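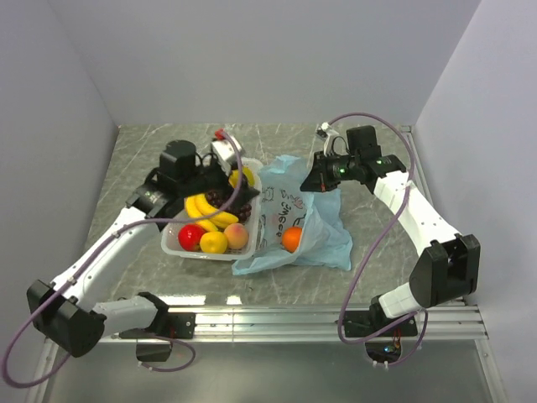
October, started 9.15, kettle on twice before anything got done.

Fruit and bags again. The set is the usual: bananas, grapes, apple, lemon, peach, orange, all artificial and all in better health than whatever is in the office bowl. Bagging order as on the sheet, round things first, bananas last so they lie on top and don't take up the whole mouth of the bag. The grapes go in wherever they like. They always have.

The bags are the weak point. We have 200 of the thin blue ones from Rerkton and they cling to themselves, to sleeves and to the Driltance sheet I was trying to write on. Gave each one a shake and 15 seconds to calm down before use. Some calmed down.

Tried opening them by the handles, then by rubbing the top edge like a person at a supermarket till. Rubbing wins. Moved the tray a little to the left to give the bag more table to sprawl over, and it sprawled over all of it.

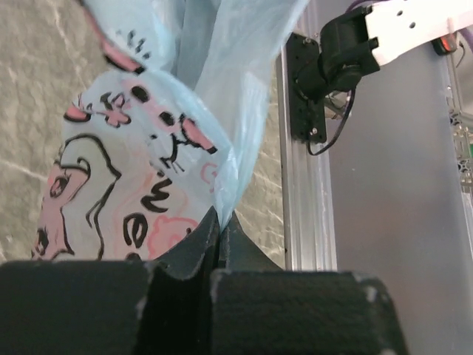 Annag Pollock wants it noted that a stiffer paper bag would stand up by itself and save us the whole performance, and that she said this in the spring. Noted. Paper ones priced at Lunov, minimum order 454, for reasons best known to Lunov.

To do: flatten the used bags and put them back in the box, ask Sheena where the second lemon went, find a pen that writes.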